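Losemow Fixtures Support
Ticket 1796
Status: Closed
Opened: 2020-10-31
Category: Tabletop stands / stability
Product: Navickas steel stand, round base
Location: Wusuvden workroom, large table

Subject: Stand rocks on work table, pole not steady

Customer message

We have a Navickas stand on the big white work table at Wusuvden and it rocks. If you touch the pole near the top, the base clicks against the table and the pole keeps moving for a second or two. It did not do this when it was new. We bought it in May and it was fine for the first weeks.

The table is a Dullier with the white surface. The lines on it are ours, drawn on so that things can go back to the same spot. The scuffs are from normal use. I don't think either matters, but I'm mentioning them in case you ask.

What we tried before writing:

Turned the stand a quarter turn and pushed the pole again. Still rocks.
Moved it to a different part of the grid. Still rocks, maybe a bit less.
Wiped the table and the bottom of the rim. No change.

Is this the table or the stand?

Reply from support

Thanks for the details. Please tell us whether the pole turns in the base when you twist it by hand. If it turns, the screw underneath has worked loose, and that is the most common cause of rocking with this base.

Customer message

The pole does turn, but only a little, and I have to grip it hard.
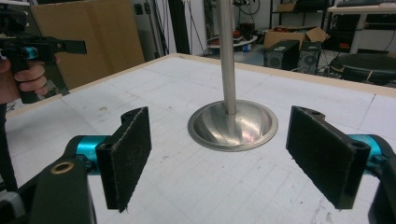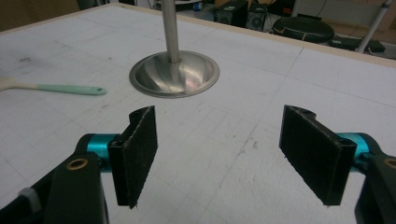

I also put a straight edge on the table in the area where the stand goes. There is no gap under it that I can see. The table itself does not move when I lean on it, so I have stopped suspecting the legs.

Reply from support

If the straight edge sits flat, leave the table alone. Please do the following in order and stop when the rocking is gone.

1. Lay the stand on its side on a folded towel. The steel marks easily.
2. Find the screw under the middle of the base. Tighten it while holding the pole still with your other hand. Firm hand pressure is enough - do not use a power driver.
3. Stand it up and push the pole lightly near the top.
4. If it still rocks, run a finger around the underside of the rim and feel for a burr or something stuck to it. A burr can be taken down with 400 grit paper, a few light strokes.
5. If none of this helps, we will send a pad ring. It is part 278 and sticks to the underside of the rim.

Customer message

Did steps 1 to 3. The screw took almost a full turn. The pole no longer twists and most of the movement is gone. There is still a small click if I push from one side.

Step 4: found a hard speck on the rim, probably dried glue. It came off with a fingernail so I did not use the paper. The click is quieter now but I can still hear it when the room is silent.

I would like the pad ring please. We have 4 of these stands, so if the rings are cheap, send one for each.

Reply from support

Four of part 278 sent, no charge. Clean the rim with a dry cloth first and let the ring sit for a day with the stand upright before you move it around. The ring raises the stand very slightly. If you have other items set to match its height, check them again afterwards.

Customer message

Rings arrived and are on. No rocking and no click on the first stand. The other three never had the problem, but I tightened their screws as well - one was a little loose. The ring does grip the table more than bare steel, so the stand has to be lifted now to move it. Fine with us.

You can close this.

Internal note

Loose center screw, plus residue on rim. Table surface ruled out. Suggest adding a line to the Navickas care sheet about checking the screw after the first month of use.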